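Section 4: Your first gel manicure with the Jillari lamp

You've unpacked the lamp, plugged it in and run the light check from Section 3, so now for the fun part! Read the steps through once before you open any polish. A full set takes a beginner around 30 minutes, and it gets quicker every time you do it.

What you need
Jillari lamp with its base plate clicked in
Base coat, gel color and top coat
Nail file and fine buffer
Cuticle pusher
Lint-free wipes and cleanser

Caution: Do not use the lamp if you take medicine that makes your skin sensitive to light, or if the skin around your nails is cut or sore. Ask your doctor first.

Preparing your nails

1. Wash and dry your hands. Skip the hand cream for now.
2. Push back the cuticles gently and file each nail to the shape you like.
3. Buff lightly, just until the shine is gone. Two or three passes per nail is plenty.
4. Wipe every nail with cleanser and let it dry. Try not to touch the nails after this, as skin oil makes gel lift at the edges.

Applying and curing

5. Brush on a very thin base coat. Leave a hairline gap at the cuticle and run the brush along the free edge.
6. Slide your hand in until your fingertips reach the raised line on the base plate. Press the left button for the short cycle. The lamp beeps when it finishes.
7. Apply the first coat of color. It will look streaky – that's fine, the second coat fixes it beautifully.
8. Cure on the long cycle, then repeat with a second thin coat.
9. Finish with top coat and one more long cycle.
10. Wait 20 seconds, then wipe off the sticky layer.

Note: Do your thumbs separately. They sit at an angle when your hand is flat, and the light misses one side. Hanan Sleiman, who tested this lamp for us on shade 393 (a gorgeous deep plum), does all four fingers first and both thumbs last.

Caution: If you feel heat during a cycle, take your hand out right away. The usual cause is a coat that is too thick. Wipe uncured gel off your skin before curing, every time. 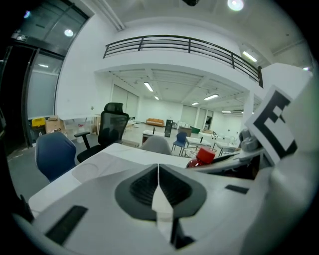 Dark and heavily pigmented shades need a little more patience. Run the long cycle twice on each coat, and keep those coats thin. Glitter gels are wonderfully forgiving, so they make a great first project if you're nervous about brush strokes!

If the color wrinkles, the coat was too thick – remove it with a wipe and cleanser and paint that nail again. If the top coat turns dull after wiping, let the nail cool a bit longer next time.

Cleaning the lamp

Unplug it, pull out the base plate and wipe both parts with a soft dry cloth. Never spray cleanser into the lamp. For a spare base plate, order part 1266.

Removal is covered in Section 5.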